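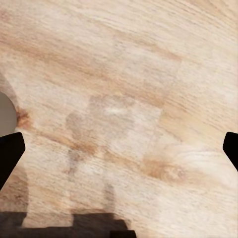 Projektbericht: Greifen in der Simulation mit handgelenksfester Kamera
Projektgruppe Stala, Kurs Automatisierungstechnik
Bearbeitung: Milagros Bravo, Manikandan Marar, Venkatesh Mudaliar
Betreuung: Chandrasekhar Achari
Stand: 26.8.18

1. Aufgabenstellung

Ziel der Arbeit war ein Regler, der einen Zweibackengreifer allein anhand des Bildes der Handkamera über ein Objekt auf einer Tischplatte führt und den Greifer dort schließt. Eine zweite, raumfeste Kamera war laut Aufgabenblatt nicht zugelassen. Die Gelenkwinkel des Arms durften verwendet werden, die Objektposition aus dem Simulator nur zur Auswertung.

Die Arbeit baut auf dem Vorjahresprojekt Mirano auf. Übernommen wurden das Armmodell, die inverse Kinematik und das Skript zum Zurücksetzen der Szene. Die Bildverarbeitung wurde neu geschrieben, da die alte Version eine einfarbige Tischfläche voraussetzte.

2. Simulationsumgebung

Die Tischplatte trägt eine helle Holztextur mit feiner, überwiegend schräg verlaufender Maserung. Die Objekte sind einfarbig und ohne Textur. Im Kamerabild liegen die beiden schwarzen Greiferfinger am linken und rechten Rand, der Greiferkörper ragt vom unteren Rand hinein. Diese Bereiche werden durch eine feste Maske von der Auswertung ausgeschlossen. Die Maske gilt nur für den geöffneten Greifer; für den Schließvorgang wird die Bildauswertung abgeschaltet.

Die Physik wird mit fester Schrittweite gerechnet. Kamerabilder werden nicht in jedem Schritt erzeugt, weil das Rendern auf den Kursrechnern den größten Teil der Laufzeit ausmacht.

3. Datensatz

Für die Segmentierung wurden 3000 Bilder erzeugt, davon 2000 für das Training. Der Rest wurde auf Validierung und Test verteilt. Variiert wurden Objektlage, Objektform, Höhe des Greifers über dem Tisch und Lichtrichtung. Die Textur blieb unverändert.

Im ersten Datensatz vom April fehlten Ansichten, in denen das Objekt nur teilweise im Bild liegt. Das Netz lieferte dann am Rand entweder gar keine Maske oder eine stark verkleinerte. Im zweiten Datensatz wurde die Startlage so gewählt, dass auch angeschnittene Objekte vorkommen, insbesondere neben den Fingern. Die Beschriftung der Bilder wird vom Simulator direkt ausgegeben und musste nicht von Hand erfolgen.

4. Verfahren

4.1 Segmentierung

Verwendet wird ein kleines Faltungsnetz mit einer Ausgabeklasse (Objekt). Ein vorher getestetes Schwellwertverfahren im HSV-Farbraum wurde verworfen. Es trennte graue Objekte zwar vom ungestörten Holz, ordnete aber Teile des weichen Greiferschattens auf der Platte ebenfalls dem Objekt zu. Eine Verschiebung der Schwelle verlagerte den Fehler lediglich auf die Objektkanten.

4.2 Anfahrt

Aus der Maske wird der Flächenschwerpunkt bestimmt. Die Abweichung vom Sollpunkt zwischen den Fingern geht in einen P-Regler, dessen Ausgang als Geschwindigkeit in der Tischebene vorgegeben wird. Die Höhe bleibt dabei konstant. Berührt die Maske den Bildrand, ist der Schwerpunkt verfälscht. In diesem Fall wird nur die Richtung verwendet und mit begrenzter Geschwindigkeit verfahren, bis das Objekt vollständig erfasst ist.

Liegt das Objekt nahe an einem Finger, wird vor der seitlichen Bewegung angehoben. Diese Regel wurde von M. Marar nachträglich ergänzt, nachdem in mehreren Läufen Objekte mit der Fingeraußenseite verschoben worden waren.

4.3 Absenken und Schließen

Sobald die Abweichung über mehrere aufeinanderfolgende Bilder unter dem Grenzwert bleibt, fährt der Greifer senkrecht ab und schließt kraftbegrenzt. Als erfolgreich gilt ein Griff, wenn das Objekt nach dem Anheben noch zwischen den Fingern liegt. Geprüft wird das über die Objekthöhe im Simulator.

5. Ergebnisse

Ausgewertet wurden 765 Läufe mit zufälliger Startlage. In 661 Läufen wurde das Objekt gegriffen und angehoben, in 104 nicht. Die Fehlversuche wurden anhand der Protokolle drei Ursachen zugeordnet, absteigend nach Häufigkeit:

a) Objekt beim Absenken von einem Finger getroffen und gekippt
b) Objekt während der Anfahrt aus dem Bild verloren
c) Maske auf der Maserung statt auf dem Objekt

Fall c) trat fast nur bei kleinen, hellbraunen Objekten auf. Dunklere Stellen und Wirbel in der Maserung wurden dabei als Objekt erkannt. Bei grauen Objekten wurde dieser Fehler nicht beobachtet.

Fall b) hängt mit der fehlenden Suchbewegung zusammen. Bei leerer Maske bleibt der Arm stehen und der Lauf endet nach Ablauf der Zeitgrenze.

6. Einschränkungen

Alle Ergebnisse gelten für eine einzige Tischtextur. Ein Versuch mit der Textur Clitberg aus dem Mirano-Bestand wurde begonnen, aber nicht vollständig ausgewertet. Die Kamera ist ideal modelliert, also ohne Verzeichnung, Rauschen und Latenz. Eine Übertragung auf den Laborarm war nicht Teil der Aufgabe.

Die Orientierung des Greifers um die Hochachse wird nicht geregelt. Für runde Objekte ist das ausreichend, für längliche nicht. V. Mudaliar hat dazu eine Hauptachsenbestimmung aus der Maske implementiert, die im Zweig "drehung" liegt und noch nicht mit dem Regler verbunden ist.

7. Offene Punkte

- Suchbewegung bei leerer Maske
- Variation der Textur im Trainingsdatensatz
- Anbindung der Hauptachsenbestimmung
- Ersatz der festen Maske durch eine vom Öffnungswinkel abhängige

Die Konfigurationsdateien liegen im Kursverzeichnis unter stala/konfig. Für Fragen zum übernommenen Armmodell ist Anil Marar zuständig.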